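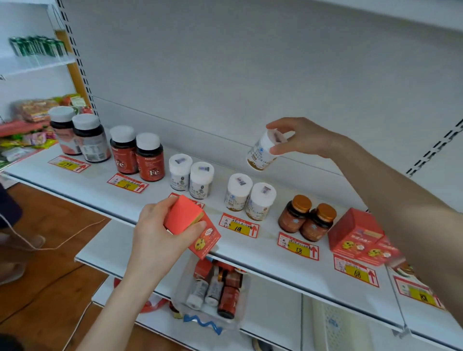
Stimbridge Health Information Project
Progress report to the Serra Fund, second period
Prepared by Adesuwa Onyeka, project coordinator

Work this period centered on the plain-language guide to iron and vitamin supplements for older adults. The text is finished in English and Vietnamese. Nhung Từ translated it, and Kha Triệu read it against the English and marked a number of places where the wording on dosage was too formal. Those changes are in.

We printed 400 copies in each language. The English copies went to the library, the senior center and the two clinics on the Trangate side of town. The Vietnamese copies came back from the printer in November with the page on drug interactions missing its last paragraph. The printer redid the job at no charge, but we lost most of the month and distribution is still under way.

Evening talks

We held 10 talks, as planned. Rosalba Parisi led most of them. Attendance was good at the senior center and poor at the library, where we were given a 7 p.m. slot that many people found too late. We have asked for afternoons next period.

The questions people brought were mostly practical: whether iron can be taken with coffee, what to do about a missed pill, how to tell whether two products contain the same thing. The last one came up often enough that we added a section on reading labels and comparing products at the store.
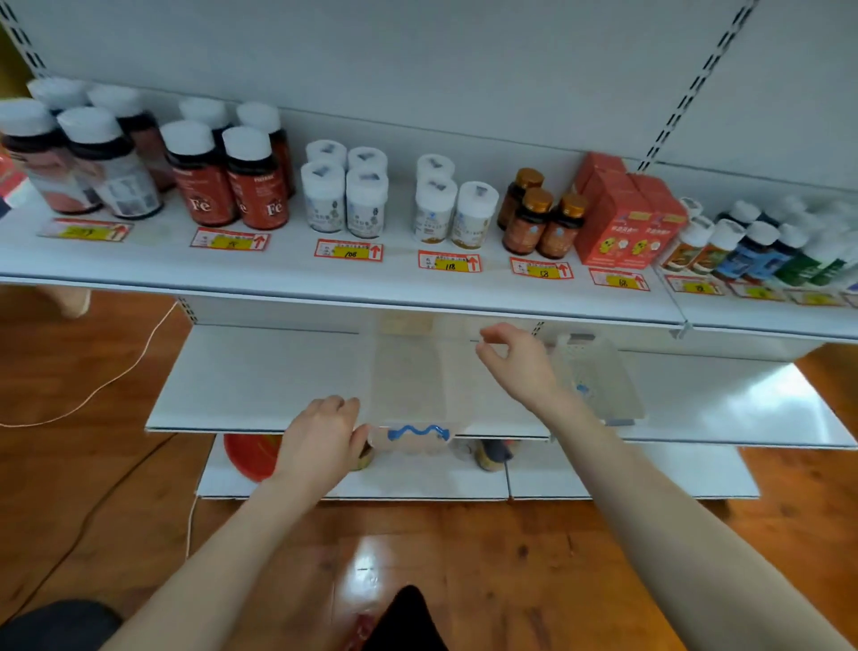

Iron supplements on a store shelf, grouped with other dietary supplements.

The label section is two pages long and will go into the next printing. A pharmacist is checking it now.

Budget

Spending is in line with the plan except for translation, which ran over by $400 – the added section had to be translated separately. We covered this from the travel line, which is underspent. Radek Jelínek has sent the full ledger under separate cover.

Next period

Finish distributing the Vietnamese guide. Move the library talks to the afternoon. Begin the Dulico outreach, which was put off while we sorted out the printing. We would like to discuss a Spanish edition with the Fund before spending any time on it, and will send a short cost estimate first.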